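Giltutura Robotics Club – Two-Arm Project Gallery

Posted July 12, 2024

Our club meets after classes in the back half of the Stanance workshop. This year the senior group chose a manipulation project in place of the usual line-follower build. The task list is made up of everyday jobs: packing a bag, putting a laptop in its sleeve, hanging glasses on a holder and clearing a plate. Each job is driven by hand first and recorded, and the recordings are used to train the controller.

The bench has a pair of arms bolted to an aluminium rail along the front. Students work in pairs, one driving and one keeping the log. We have 1,797 recorded runs so far, and 80 of those were thrown out because the log didn't match the recording.

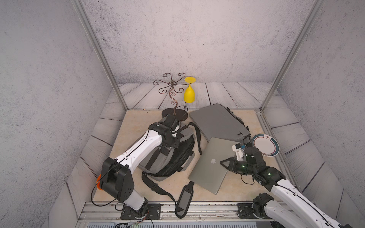 Soft items take the most practice. A backpack never lands the same way twice, and the straps end up wherever they like. Laptops are simpler in shape but the gripper has to come in at the right angle or it slides along the lid. The group agreed early on that a run can start with everything on the table at once, as long as the log says which job is being done.

Cables were a regular nuisance in the first term. We now check them before every session – it takes a few minutes and has saved a lot of restarts.

The software side is kept in a shared folder called Rakena. New members start there, with the log template and the driving notes, and then do their first session with someone who has already passed the bench check.

Next up is the Zotier Challenge in September. There are 2 rounds, the first with known objects and the second with objects supplied by the organisers. We're aiming for 1,000 more runs before entries close, mostly on the bag and the sleeve.

Members wanting bench time should put their names on the sheet by the workshop door. Bring your own notebook, and please charge the club tablet when you finish.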